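# How to Judge Whether a Robot Is Ready for Table-Clearing Work

This guide is intended for facilities managers, care home operators, and small workshops that have been offered a two-armed robot for routine chores. It explains how to run a basic tabletop trial, how to score it, and how to read the outcome. The procedure was prepared by Berhanu Beyene for the Stulemden household automation program and was last revised in November.

Clearing a table is a useful first test. It calls for grasping, lifting, carrying, and releasing, and most people can say at a glance whether the result is acceptable. Machines that manage this chore well may still fail at laundry, dishes, or stockroom work. Machines that cannot manage it should not be considered for those tasks at all.

## Before You Begin

You will need:

- a sturdy table at a height the supplier has approved
- tape for marking the work area
- a small set of everyday objects of different shapes
- a bin or tray for finished items
- a score sheet and a timer
- one trained operator with access to the stop control

Read the supplier's safety instructions in full. Visitors must remain outside the reach of both arms whenever power is on.

## Step 1: Mark the Work Area

Lay tape on the tabletop to form a rectangle that both hands can reach. Objects placed outside the tape are not part of the trial, and a failure to collect them should not be scored. Keep the tape in place for the whole series so that results from one day can be compared with results from the next.

Check where the cables run. A cable that catches on the table edge can stop an arm partway through a motion, and the failure may be wrongly recorded as a poor grasp.

## Step 2: Choose the Objects

Choose objects that differ in shape, surface, and weight. Clear plastic deserves a place in every set. Many vision systems have difficulty finding the edges of a transparent object, as the background shows through it. An item with a bumpy surface tests whether the fingers can settle on an uneven shape, and a small flat part tests whether they can pick up something that offers very little height.

Do not let the supplier choose the full set. At least 2 objects should come from your own workplace.

## Step 3: Run the Grasp Trial

Place the objects inside the tape and start the timer when the first arm moves. Observe each hand separately. On a two-armed machine, one hand often does the work while the other waits, and a long wait should be noted on the sheet. Confirm that the fingers have closed around the object before any lift is attempted.
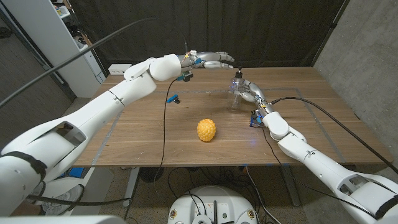 ## Step 4: Score Each Attempt

Use the Cinby scale, which gives each attempt a score from 0 to 3:

- **0:** the hand did not reach the object
- **1:** the hand touched the object but did not hold it
- **2:** the object was lifted and then dropped or set down in the wrong place
- **3:** the object was placed in the bin without help

Any attempt in which a person touches the object, the arm, or the table is scored 0. Record the reason in the notes column.

Complete 200 attempts before drawing conclusions. Short demonstrations are often given under conditions the supplier has practiced many times. Move the objects to new positions after every 7 attempts.

## Step 5: Interpret the Results

Compare the scores by object as well as by total. A high average can hide a complete failure on one item. In the Tekleab workshop trials, rigid objects with a matte surface were handled reliably, while clear containers and thin parts accounted for most of the low scores. An employee cleared the same table in far less time.

On present evidence, the program advises that such machines be used only for supervised, repetitive work with a fixed set of objects. Unsupervised chores in homes or on shop floors are not yet recommended. Sites that wish to repeat the trial with different hands or updated software should begin again at Step 1 and keep both sets of score sheets.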